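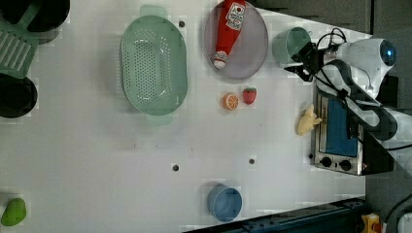
La bouteille de ketchup du jeu de dînette, sur son assiette lavande.

Imprimer ce sujet | Envoyer par e-mail

Sortir et rencontrer du monde > Soirées, jeux, activités

Sujet : Les dîners à l'aveugle d'Ongart, qui a testé ?

mirabelle_38
Bon, je me lance parce que je suis encore toute excitée ! Hier soir j'ai fait mon premier dîner à l'aveugle avec l'association Ongart et j'ai passé une soirée formidable. On s'inscrit seul, on ne voit aucune photo avant, on sait juste le quartier et l'heure (20 h pour nous), et on se retrouve à six autour d'une table avec des gens qu'on n'a jamais croisés. J'avais une boule au ventre dans le bus, j'ai failli descendre deux arrêts avant. Et puis en arrivant, une dame m'a tendu un saladier en me demandant si je savais faire une vinaigrette, et c'était parti !
Pas de coup de foudre, je préviens tout de suite. Mais j'ai ri pendant trois heures et j'ai deux numéros dans mon téléphone. Qui d'autre a essayé ?

Toph_du_quai
Moi, quatre fois depuis juillet. Je confirme pour l'ambiance. Ce qui me plaît, c'est qu'on cuisine ensemble avant de manger, du coup on a les mains occupées et les silences passent tout seuls. Après deux ans d'applis à échanger des « salut ça va », c'était une bouffée d'air.

grincheux_notoire
Je vais jouer mon rôle. J'y suis allé une fois et j'ai trouvé ça long. Mon voisin de gauche a parlé de son divorce de l'apéro au fromage. Sur une appli, au moins, je ferme la conversation et je vais me coucher.

mirabelle_38
Ah oui, le divorce de l'apéro au fromage, ça calme ! Mais tu n'as pas pu changer de place ? Chez nous on tournait au moment du plat.

grincheux_notoire
Non, l'animateur a oublié. Ou alors il avait peur de nous interrompre.

Sunee Nakpan
Bonjour à tous, j'anime des tables chez Ongart, je réponds donc en connaissance de cause (et avec un peu de parti pris, je l'avoue). La rotation au plat est prévue dans toutes les soirées, désolée que ça ait sauté à la tienne. Si tu veux retenter, envoie-moi un message privé et je te mets à une table où l'animateur a une montre ! Pour celles et ceux qui hésitent : nous avons 268 inscrits en ce moment, et la plupart viennent seuls la première fois. Personne ne vous demandera pourquoi vous êtes célibataire. D'ailleurs tout le monde ne l'est pas, certains viennent d'emménager et cherchent simplement des amis.

pilou-pilou
Justement, c'est ça qui me gêne. Si je paie pour rencontrer quelqu'un, je veux savoir que les gens en face cherchent la même chose. J'ai passé une soirée entière à discuter avec une fille géniale, drôle, passionnée d'escalade comme moi, et au dessert elle me parle de son mari. Je ne lui en veux pas du tout, mais j'ai mangé ma tarte en silence.

Toph_du_quai
Aïe. Pour ça il y a Fladmont, c'est réservé aux célibataires et ils vérifient chaque inscription avec un petit appel. Par contre c'est du rendez-vous rapide classique, sept minutes par personne et une cloche. Rien à voir avec un dîner.

Lison.B
Je sors de Fladmont et j'ai adoré aussi !! La cloche est un peu ridicule mais elle m'a sauvée deux fois. Et j'ai revu quelqu'un depuis, un grand timide qui n'avait pas décroché trois mots pendant ses sept minutes et qui m'a écrit un message magnifique le lendemain. On va marcher au lac ce week-end, je vous raconterai (ou pas, selon comment ça se passe).

grincheux_notoire
Sept minutes, c'est déjà plus dans mes cordes.

pilou-pilou
@Lison.B il y avait autant d'hommes que de femmes ? La dernière fois que j'ai fait un truc de ce genre on était onze gars pour cinq filles, l'ambiance d'un vestiaire.

Lison.B
Neuf et neuf chez nous. Ils mettent une liste d'attente tant que ce n'est pas équilibré, ça m'a pris presque un mois pour avoir une place.

mirabelle_38
Un mois ! Je suis trop impatiente pour ça. Je me suis déjà réinscrite chez Ongart, la prochaine c'est un atelier raviolis, et j'emmène ma collègue qui jure depuis l'hiver qu'elle ne sortira plus jamais avec personne. @grincheux_notoire il reste une place à notre table si le cœur t'en dit, tu auras le droit de râler jusqu'à l'entrée.

grincheux_notoire
Raviolis à quoi ?

Sunee Nakpan
Ricotta-épinards, et potiron pour les autres.

grincheux_notoire
Bon. Message privé envoyé.

Sujets récents
Premier rendez-vous : café ou balade ?
Fladmont, combien de temps sur liste d'attente ? (300 réponses)
Nouvelle à Honumcombe, où rencontrer du monde ?
Vos pires répliques d'approche (1 947 réponses)
Reprendre les rencontres après 50 ans
Présentez-vous ici (3 157 réponses)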